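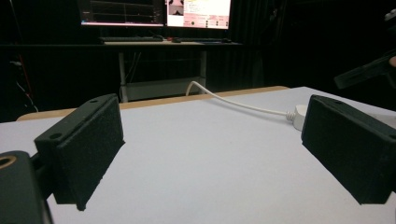 Text: Renata Oskarova, Product Editor, Sitimex

Plavoneo Surface Cleaner Concentrate, 53 fl oz bottle
Item number: PL-53-C
Availability: in stock, ships from our Parri warehouse

Plavoneo is a concentrated cleaner for white and light-colored tabletops, desks, shelves and cabinet doors. It removes pencil, finger marks, coffee rings, light grease and the gray film which builds up on places where people rest their arms. It has no dye and no perfume. When it is mixed, it looks like water, so please always write the name on your spray bottle.

One bottle of concentrate is enough for more than 4,000 square feet of smooth surface at the normal mixture. With stronger mixtures you will get less.

How to mix

Daily cleaning: one capful of Plavoneo in one quart of cold water.
Greasy marks: two capfuls in one quart of warm water.
Old ink and marker: put a few drops of the concentrate on a damp cloth, wait one minute, wipe, then rinse well.

Fill the water first and add the cleaner after. If you do it in the other order, the bottle will fill with foam and you will have to wait until it settles. Hard water does not harm the cleaner, but on very glossy tops it can leave small spots. In this case dry the surface with a second cloth.

Where you can use it

Melamine, laminate, painted metal, glazed tile, glass and most hard plastics. Lacquered wood is also fine, if the lacquer is not damaged. Wipe along the grain and do not let water stand at the edges.

Please do not use Plavoneo on oiled or waxed wood, on raw wood, on natural marble or on leather. On acrylic, we recommend to test first on a corner which is not seen. Do not spray near outlets or plugs – spray on the cloth and wipe with it. 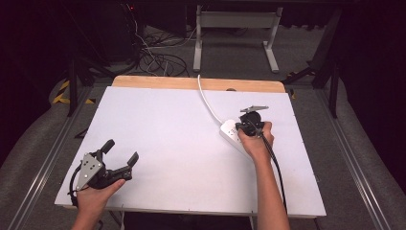

Sitimex Workplace Care Department

Sets and refills

The single bottle comes with a measuring cap. The desk set has the same bottle, one empty spray bottle and two Sastelik cloths. Refills are sold without the cap, so keep the old one.

Sastelik cloths have a short side and a long side of pile. Use the short side for wiping and the long side for drying. Wash them at warm temperature and leave out the fabric softener, it makes the cloth slide over the dirt. They can go in the dryer on low.

Storage

Keep the concentrate between 41 and 86 °F, closed and away from children. After opening it is good for 18 months. The mixed cleaner should be used within one month. If the concentrate was frozen, let it come back to room temperature slowly and turn the bottle over a few times. It may look cloudy for one day, this has no effect on the cleaning.

Questions we receive often

Can I use it on whiteboards?
Yes, at the daily mixture. Wipe once more with clean water, or the next marker lines may look weak.

Does it disinfect?
No. Plavoneo is a cleaner only. If you need to disinfect, clean and rinse first and then use a suitable product.

My table feels sticky after cleaning.
The mixture was probably too strong. Wipe two times with plain water and use one capful the next time.

Prices on this page are valid from Tue 22 December. The larger canister for cleaning companies is sold out and will be back in March.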